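Footwork and Floors: How the Culska Ensemble Tours

The Culska Ensemble opens its spring season in Ristton on February 6, 2020, with 21 dancers and a program built on village step dances. The full run is 68 minutes, without an intermission.

Stage size sets the order of the dances. Director Vasco Caldeira works from a floor chart drawn up for each hall before the company leaves home. The circle dances need a clear depth of nine meters, and on shallower stages they are replaced by line dances.
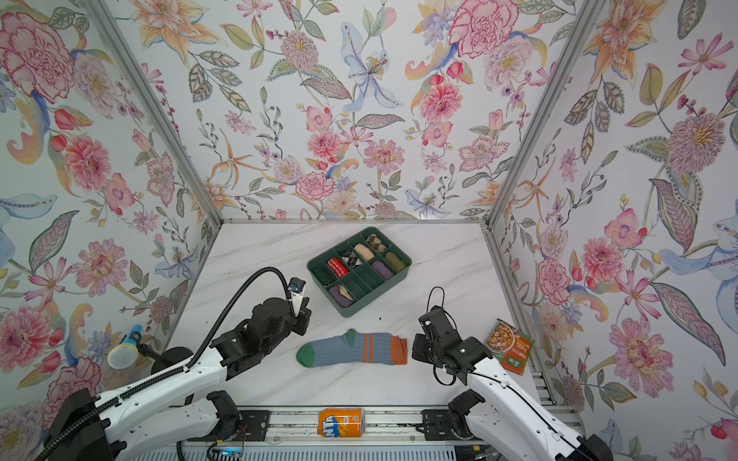 Sound and Surface

Most of the rhythm comes from the feet, so the floor is treated as an instrument. The company prefers sprung wood over an air gap. Concrete covered with vinyl is accepted for short sets only. Two floor microphones are placed at the front edge and one at the rear, all set low to keep the drums out of the mix.
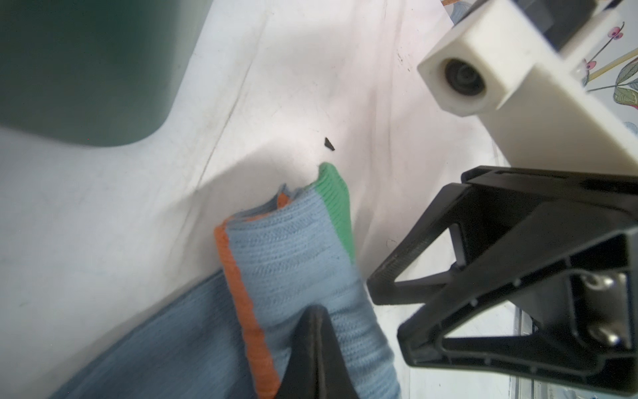

Light blue knit, folded.

Lachlan Hinds, who plays bass drum, tunes after the house lights are on and the air in the hall has settled. Skin heads drop in pitch in damp rooms. He carries one synthetic head for outdoor dates.

The Magbanua Hall in Hostton, the second stop, seats 400 and has a raked stage.
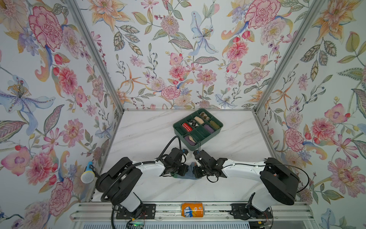
A rake shifts the dancers' weight forward, and the fast turning section is taken at a slower tempo there. The tour closes in March with two outdoor sets on a portable floor.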